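Toltinik workshop, towel folding arm
Progress report no. 2, December
To: Romain Arnaud, Grumano small builds fund
From: the Iyamu bench group

Romain, sorry this is short, writing it between jobs. Money table to follow separately, you'll have it before the workshop shuts for the holidays.

Where we are

Arm is up and running. Bolted down, powered, talks to the PC every time now. The dropouts in the last report were a bad network lead, swapped, no more trouble. Two evenings lost to that, should have checked the lead first.

Gripper on. First set of fingers too fat, they pushed the cloth along instead of getting hold of it. Second set thinner, much better on a folded edge. Still poor when the towel is flat and single layer. We are not going to chase that one this year.

Cable along the top of the arm still not dressed properly. Fine at the speeds we run, but it wants clips before anyone turns the speed up. On the list.

Sensor stand: moved to the far end of the table, against the wall. Fewer knocks there. Calibration redone after the move, took most of an afternoon, and it needs doing again if anybody leans on the stand. Have put tape on the table edge as a reminder for members, will see.

Table is staying as it is. We did ask for a new top in the first budget, please take that line out. The pine is ok.

What it does now

Start with the towel already folded in a stack. Arm comes down, pinches the top edge, lifts one end, opens the fold out. Then the same thing backwards. Grey microfibre only so far.

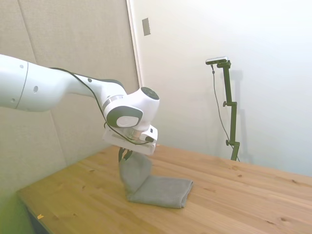
Opening is the more reliable half. Closing the fold again goes wrong at the last bit, the end gets put down short and the edges don't line up. We think it's the release height, fingers let go too early and the cloth slumps. Romain you asked at the last call if a different gripper would fix it. Don't know yet, would rather sort the height out first as that costs nothing.

Target from the application was 100 full cycles, open and close, without anyone touching the cloth. Not there. Not started counting in fact, no point until closing is right. January job.

Other bits

- Trurkow have agreed to turn us a spare flange, no charge, we pay for the metal.
- Emergency stop moved to the front of the bench after members said they couldn't reach it. Everyone using the arm has been shown it agian.
- Log files now saved to the shared drive overnight. Was filling up the PC.
- Someone wants to try it with tea towels. Told them later.

Money

2000 received. Arm mounting, fingers, stand and cables all paid for. Nothing gone on the vision software yet, still on the free version and it does what we need. Would like to move that line to spare fingers and a proper cable kit if you are happy with it. Needs a yes from you in writing please, the workshop won't order otherwise.

Next

Release height. Cable clips. Then a second colour of towel, as the sensor may well behave differently with a darker one. After that the count.

Can do a call any evening after 7, or come by the workshop and have a look, door code is teh same as before.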